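Grorkura Home Forum
Sorting, Storing and Letting Go
Topic: The miscellaneous bin. Do you keep one or not?

haruna_lane wrote:
Good morning everybody, and forgive the length of this, I've only had one cup of coffee. We moved to Durkemgate in January and I'm still finding things that don't belong to any room. Kitchen things are in the kitchen, tools are mostly in the garage, but then there's all the rest of it. A brush. Half a toy. A bowl with no lid. My sister says put it all in one bin and look at it again in the summer. My husband says a bin like that is just a junk drawer with more room in it. Who's right? I'd love to hear how the rest of you handle it, especially if you have kids.

prekent_pat wrote:
Your husband, I'm sorry to say! I kept a bin like that for years and all it did was let me put off deciding. When I finally went through it I had 118 things in there (yes, I wrote them all down, I'm that person) and I kept 3. Everything else went to the thrift store or the trash. If you can't say which room it lives in while it's in your hand, you probably don't need it.

Hauwa Fashola wrote:
Oh, I have to disagree with Pat, and I say it with love. When you've just moved you don't know your rooms yet. I had a green bowl I nearly gave away twice, and now it sits by the back door with my keys in it every single day. I'd say keep the bin, but keep it small, and don't put a lid on it. A lid is how things get forgotten.

haruna_lane wrote:
Thank you both, now I'm more torn than before, ha. Hauwa, how small is small? And do you let trash go in, or is it strictly keepers?

Hauwa Fashola wrote:
Small enough that you can see the bottom without digging. And no, pull the trash out first, always. Cans and wrappers make the whole thing feel like garbage and then you stop caring about the good stuff. I do mine on the living room floor with the radio on, and it's nearly pleasant.

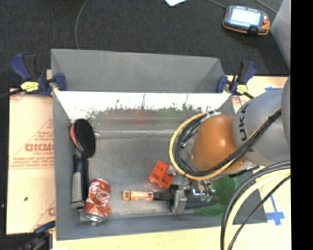 Filed under: Mixed Bins and Odds & Ends

Hauwa Fashola wrote:
So with this lot I'd start with the crushed soda can, straight out to recycling. The red-orange block goes back with the toys. Then the green bowl, and I'm biased, but find it a job! I'd leave the long things until the end. The orange and black one would go to the garage in my house, and anything with a brush head goes under the sink.

prekent_pat wrote:
See, you just found a place for nearly everything in one post. Why does it need a bin at all?

Hauwa Fashola wrote:
Because I was sitting down with a cup of tea when I did it, Pat. On moving day I'd have thrown the bowl out.

oldporch wrote:
I'm with Hauwa on the bin and with Pat on the deadline. Ours gets emptied on the first of the month, whatever's in it. One question though, does anybody line theirs? Mine is metal and everything rattles when I carry it.

haruna_lane wrote:
An old bath towel, oldporch, that's what my mother used. I'm going to try the first of the month too and will report back.

Page 1 of 1 | 200 views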